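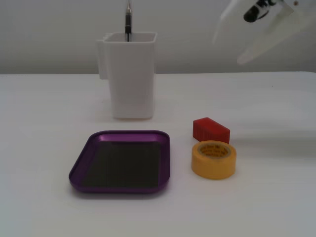

# brudham-tabletop-grip

Data card and README, version 5, February 2026

Search this repository Go Clear

## Summary

Tabletop manipulation recordings made to compare two parallel grippers on one arm. The Dandberg finger set is two long tapered white plates on a black drive unit. The Quezada set is shorter, has rubber pads and uses the same mount. Arm, controller firmware and camera positions were held fixed across both sets. The only intended variable is the end effector.

The set contains 3,000 episodes. Of these, 675 are marked `held_out` and should stay out of training if results are to be compared with the Brudham baseline.

## Objects

The core object group is small and is kept together between episodes:

- white plastic pen holder, with one pen
- red rectangular block
- roll of yellow masking tape
- shallow purple tray with a dark floor

Layout varies by episode. The pen may stand nearly upright or lean over the rim, and its pose is logged as `pen_pose` (`upright`, `lean`, `out`). The tray is a place target in some tasks and an obstacle in others. Check `task_id` before filtering on it.

## Cameras

Two views, `front` and `high`. The front view is low and includes the back edge of the table and the wall. The high view looks down on the tabletop and is the better source for planar position.

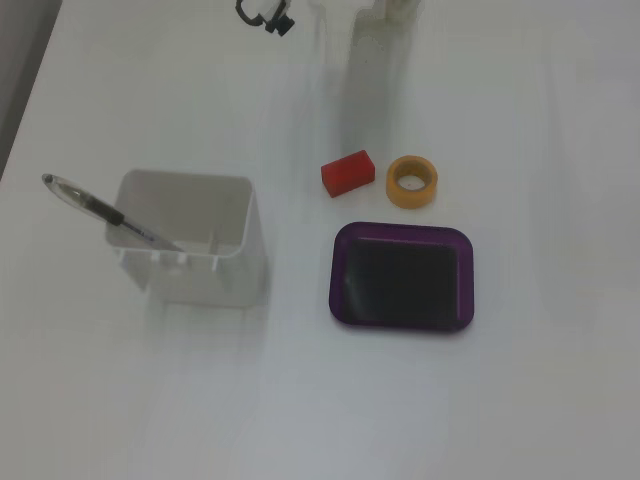
*Fig. 2. High view. Block and tape side by side, tray below them, pen leaning in the holder. The blurred vertical shape at the top appears to be part of the arm in motion.*

Exposure was locked in both views. Motion blur is present whenever the arm travels at transit speed, and blurred frames have not been removed. White fingers over a white table give weak edges in these frames. A segmentation model trained on sharp frames only will lose the fingers first and the black drive unit last.

## Layout on disk

 episodes/<id>/front/
 episodes/<id>/high/
 episodes/<id>/state.csv
 episodes/<id>/meta.json

`state.csv` holds joint positions, finger opening in millimeters and motor current. Rows are written at 60 Hz. Camera timestamps use the controller clock.

## Known issues

- Finger opening drifts on the Dandberg set after long runs. Re-zero values are in `meta.json`; apply them before comparing widths.
- The pen holder is close in color to the wall. Depth estimates at its rim in `front` are poor.
- Episodes from August used an older controller build with a slower close command. Filter with `build == "granville-a"`.
- Tape picks by the outer wall and by the hole share one label.

## Use

Intended for gripper comparison and grasp detection. Not suitable for force estimation. Motor current was not calibrated against a load cell.

## Comments

**gridlock_tm:** Is the re-zero value added or subtracted? The loader does one and the notebook does the other.

**brudham-maint:** Subtracted. Notebook fixed.

**pallet9:** Please split the tape label in the next version. Hole grasps behave very differently with the Quezada pads.

Contact: open an issue | © Brudham | Back to top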